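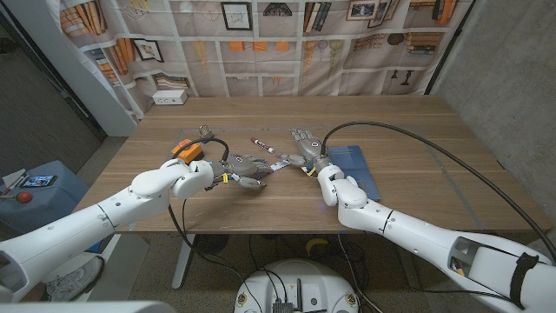 Slide 1: both hands over the table, paper strip in the left one, red-capped tube between them

Evening, everyone. I'm Tania Mollah, and I'm talking for the robotics club because Rhydian Rees lost the coin toss and then somehow got out of it anyway. (Pause, look at Rhydian.)

Leave the slide up for this bit. Our project is called Zesalen and we started it in October. The idea was two arms, two hands, one table, and small fiddly things that people pick up without thinking. Paper is horrible, by the way! If you squeeze it wrong it bends, and if you come in a touch too low you're just scraping your fingertips along the wood.

Point at the tape on the tabletop. Ours got moved twice before Lovisa Holmgren wrote the positions in the club notebook. Please, if you start your own project, write things down in week one. We lost 24 runs to that and I'm still cross.

Point at the cables. Ask who has ever snagged one. (Hands up, wait for the laugh.) Tharindu Khondokar's rule is that before anything moves, you swing each arm slowly by hand through the whole reach and watch the slack. It's dull and it takes five minutes and we do it every single time now.

Then the red knob, over on the blue cabinet. One person stands by it and that's their whole job. No phone, no chatting, no holding the screwdriver for somebody else. I did it for most of the spring and I can tell you it's oddly tiring.

Numbers, quickly: 1331 tries logged so far, and we've kept the bad ones in. Sofia Rallis wants to sort them by how they failed, dropped or crumpled or missed, and she's after help with that, so grab her at the break.

Mention the Gririston heat here if there's time. We get 200 seconds for the whole task, and at the moment the left hand is fine and the right one dithers. I think it's our timing and Rhydian thinks it's the fingers. We have a chocolate bar on it.

Next slide is the wiring plan. Skip it if the clock says I'm over, and go straight to questions.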